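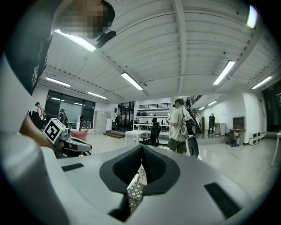
Under the white corrugated ceiling, with the long beam running towards the back of the room.

The ceiling was the first thing Trileo priced when it took on the Kelgate unit. "Corrugated sheet reflects sound badly for speech," says the firm's fit-out manager. "You get a flutter between the ribs and the floor. We measured it before we moved a single desk in."

The room is 14 metres long. Lining it would have used 301 square metres of board across the whole unit, and the quote from Anghel came with a fixing pattern that went through the sheet. He turned it down. "Every hole is a leak later on. We left the sheet alone and painted it."

White was chosen for the light. The paint bill came to £1,890, including the beam, which had to be rubbed down by hand first. "The beam took longer than the panels. Old gloss, two layers."

Heat is the remaining problem. The insulation sits above the sheet and is 70 mm thick, less than he would fit today. "By mid-afternoon in September it was still warm at head height. I'd go thicker, and I'd do it from outside."

Trileo plans to treat the end wall next.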